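Flerusgate Suture Practice Evenings: The Gallery

Posted 16/08/2018

Welcome, and thank you for stopping by! This page belongs to the little stitching group that meets upstairs at Flerusgate, where we put in an evening of knots and talk far too much while we do it. People kept asking to see what we get up to, so we finally have a gallery. I meant it to be up in the spring, and then it was summer, and you know how that goes.

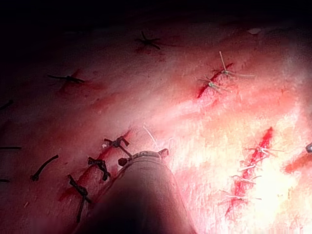
Black and pale stitches along the red incision lines, with an instrument tip resting close by.

I have a soft spot for this one. The three knots in the diagonal row on the lower left are all so different from each other that I could look at them for ages. The top one is small and tight with short tails, the next is a good deal bulkier, with two stubby ends that stick out to either side, and the lowest has the longest tails of the lot. If you have ever tied a row of these you will know how hard it is to get them to match.

The stitch near the top center has become a favorite too. Its tails go out every which way from the knot, and I can't see it without thinking of a spider. There's a loose bit of black suture lying flat to the left of the row as well — I find those on my sweater for days after a practice evening.

A few notes for anyone thinking of joining us

We meet in the long room over the Tremblay reading room, up the back stairs and through the second door (the first door is a closet, and every newcomer has tried it at least once, me included). There are 17 places at the tables, and they do fill up once the evenings start drawing in, so please put your name on the sheet downstairs if you can. If you forget, come anyway and we'll squeeze you in at the end.

You don't need any experience at all. Most of us began on Hakex pads, the plain kind, and spent our first few sessions on nothing but simple interrupted stitches, one after another, until our hands stopped arguing with us. It is slow going at first. Somewhere in the fourth or fifth week you look down and the knot has gone square without your thinking about it, and that's a lovely feeling, I promise!

Black thread is what I suggest for beginners. It shows up beautifully against pink and you can see right away where a knot has slipped or where one tail has been trimmed shorter than its neighbor. The paler threads are kinder to your pride, but you learn less from them. Leave your tails a little longer than you think you should, too. You can always trim, and a knot cut too close has a way of coming undone while you're admiring it.

Lamps are on the tables already, 5 of them, and the Drillell one with the bendy neck is the best, so get there early if you want it. Bring reading glasses if you use them. Bring a cushion as well — the chairs are not what they were.

The practice record book lives on the shelf by the window. We write down every finished line of stitches, good or dreadful, and the count stood at 821 when I last looked, which made me very proud of all of us. Please do add yours before you go home, even the wobbly ones.

Sessions take a short rest for the last part of August and start up again after that, same room, same stairs. Tea is on the side table and the biscuit tin goes around at the break.

Back to the top
Directions to Flerusgate
Sign-up sheet and dates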